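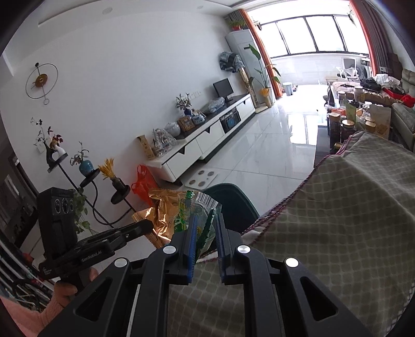
2 min read

Siv Eklund was still in her socks when she rang me back, and she'd already had two coffees. She runs the robotics club at Fimska, and I'd asked her how a bunch of teenagers ended up doing their homework with grippers.

"I wanted them out of the lab," she told me. "A lab is so tidy! Then you go to somebody's lounge room and there's a tea pot and a sofa covered in clothes, and suddenly picking up a packet of chips is really hard."

So this term the kids record pick-ups by hand at home, and the club's little arm (they've named it Skumville, don't ask me) learns from the recordings. They had 291 good ones by June. The goal is 720, and Siv laughed when I asked if they'd make it.

Ningsih Lumenta, who's in her second year with the club, reckons snack bags are the worst. "They're crinkly and they squish," she said. "If you squeeze too much you've got crumbs. I label all my own clips now because my brother did 80 of them wrong."

I asked her what she'd try next. Socks, apparently, and maybe a mug if her mum says yes.

Siv would like a second arm first. "Or at least some spare finger pads," she said, and then she had to go, someone was at the door.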